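Bench notebook, March - kit money for next year

Started this over a mug of tea at half past eight and it's now nearly lunch, so it had better be worth keeping.

The form wants one number per line and no waffle. Mine has been all waffle so far. Where I've got to: there's 3461 in the pot for the kitchen bench, and that has to cover the spare gripper fingers, cables, props and anything we want bolted to the table. The arm itself comes out of a different pot (thank goodness!) and I'm not touching that line.

Fingers first. Clirier want 348 for a set and Takberg want less, but Takberg won't say how long they take to arrive, and I've been stung by that before. I'd happily pay the extra to have a set in the drawer. Actual question for whoever reads this: do we buy one set or two? I've pencilled in two. If you think that's greedy, cross it out and put your initials next to it.

Cables - 160 for the lot, assuming we go for the longer ones. I measured with a bit of string going the tidy way round the table legs and the short ones only reach if you don't mind tripping over them. I do mind.

Props are the line everybody wants to cut and I'm going to dig my heels in. Ninety is what I've put down, and 90 is cheap. The Lã catalogue does play food in mixed bags, which is fine for fruit, but you get whatever you get and then half of it is cake. I'd sooner order single pieces and know what's coming. Things on my list at the moment: another banana, more strawberries in more than one size, a second plate that isn't pastel, and a couple of bowls in a strong dark colour. Our crockery is all mint and pale blue and pale pink, on a white table, and I'd like something with a bit more punch to it in the mix. Also lids. We have no plan for lids whatsoever and they keep coming up in meetings.

The kitchen bench, for anyone pricing against it:

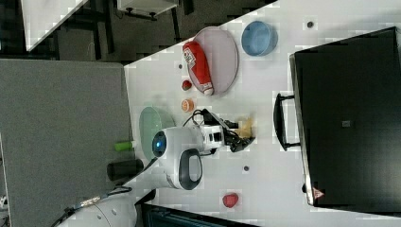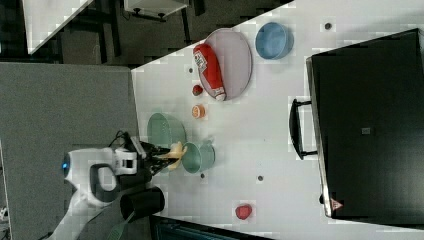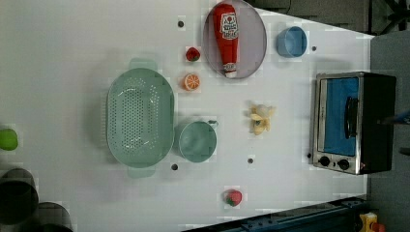 Back to the sums. The big unknown is the Grurnulley table frame. Their quote is good for the rest of the month and it's a lovely thing, legs you can wind up and down, proper slots all along the rails, but it would eat most of the pot in one bite and we'd be living on sandwiches and old fingers until next spring. I keep going back and forth. My feeling this morning was yes, my feeling after adding it all up was no, and I suspect the right answer is to ask them whether they'd sell us the top on its own. I'll ring after two, when their sales desk is back.

Other bits I mustn't forget:
- delivery isn't in any of these prices
- check whether the finger sets come with screws (last lot didn't)
- foam for the prop drawer, colour doesn't matter
- a box with a lid for the small fruit, the strawberries get everywhere

I've left the contingency line blank for now. More than 160 would look silly next to the cable line and less would be pointless, so I'll fill it in once Grurnulley have given me an answer. Draft form is in the shared folder, please scribble on it.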